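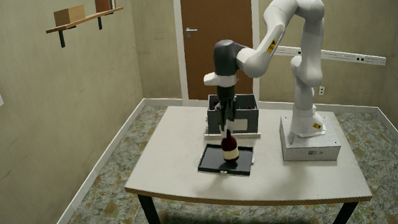

Quick one before I fall asleep. Club submission is due end of January and we are, for once, not hopeless. The task is bottles — crate to tray, three of them, standing up at the end, no throwing, no wedging. Sounds like nothing. We have been on it since before the break and my grades can tell. What I wanted to say is that the neck grasp is staying. I lost an argument with Chun-hung about this for two weeks and now he's lost it back. Fingertips closed on the neck, bottle straight down over the tray, the fat part with the label left alone. Mine went around the shoulders and every single time the bottle rolled a little as the fingers shut and then you were putting down a bottle with a lean on it. With the neck you get maybe a tiny tilt. Tiny tilt lands. Big tilt lands on its side and you lose the round.

Everything is in sim until the final, so no broken glass, but also no excuses. The scoring script doesn't care that it looked nice.

Where we are:

- Pick from crate: good. 
- Lift: good, after Pak-hei raised the clearance. Before that we kept clipping the rim on the way out.
- Carry: slow. Too slow? Ask Lai-ching.
- Place: 53 clean out of the last 200 runs. Yes I know. It was 8 the week before so I'm taking it.

(Two Lai-chings on this team btw. Lai-ching Sin does the motion planning, Lai-ching Hsu does the write-up and also everything I forget. If I say Lai-ching here I mean Sin. Sorry Hsu.)

The place number is so bad mostly because of the release. The gripper opens both fingers at once, fine, but we were starting the retreat before they were all the way open, so one side drags on the neck and over it goes. Wing-sze found it by watching runs at quarter speed with a bag of chips. I'd been changing the friction for three nights. Three nights!! It was a wait command. Put in a short pause and the next batch was already better, and then I broke somthing else, see below.

Also the start position. We used to start each run from way off to the side and the arm did this huge swing across the table for no reason. Now it starts hanging over the crate with the fingers apart, all the bottles still in there, and it just goes down. Saves time, and the planner stops doing the weird elbow flip Sin hates.

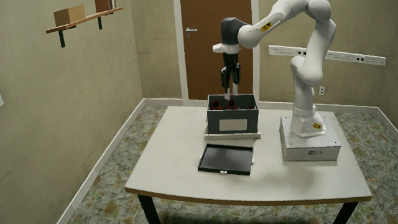

## What I broke

The order. I wrote a thing that picks whichever bottle is nearest to the gripper, feeling very clever, and it takes the middle one first. Then the outside ones are fine on their own, but the place spots on the tray were worked out for left to right. So bottle two goes down more or less on top of bottle one. Knocked over both. Then it went back for the third like nothing happened.

Pak-hei's fix was to delete my code. Fair.

Left to right it is. Boring, works.

## Crate rim (again)

Chun-hung wants the descent faster and I get it, the time limit is 300 seconds and we're using nearly all of it. But the going-down part is where I don't want to rush. From the default view you're sort of looking down into the crate and it always looks like there's loads of room. Then Wing-sze dropped the camera to table height, looking across at the crate, and the fingers are all bunched up in a narrow little cluster with the tip right at the rim. From down there you can't see inside the crate at all, so you get no help judging it by eye. I made her leave that view on for the rest of the night.

So: fast down to just above the rim, slow after. Sin is writing it as two moves with a check between. If she gets it done by lunch I'll run another 200 over the afternoon.
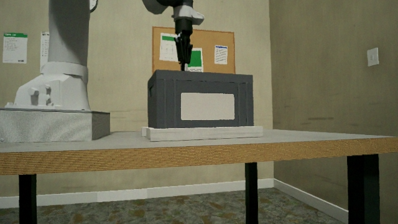 Write-up is the other panic. Hsu needs a page from each of us and so far has a page from herself and one paragraph from Pak-hei which she says is "a list of complaints." Mine is going to be on calibration, which I haven't started. I'm thinking I'll use the crate as the example since it's the one thing every part of the pipeline has to agree on, with that low white slab it sits on. We had the slab height wrong in the config for ages. Everything was off by the thickness of it, and we'd been fixing that with a magic number in the pick step and *another* magic number in the place step. Both gone now. I think. There's a comment in there that says "do not touch — CH" and I haven't touched it.

To do, mostly for me:

1. Calibration page!!
2. Ask whether the bottle label has to face any particular way at the end. Rules don't say. Hsu thinks it's going to be a trick.
3. Rename the branch, it's still called final_final_wingsze
4. Log the failures by type and not just pass/fail, becuase right now "fell over" and "never picked it up" are the same zero
5. Sleep

Team Dondley from across the hall are apparently at the stacking stage already. Don't tell Chun-hung.

Will post the new numbers when the batch finishes.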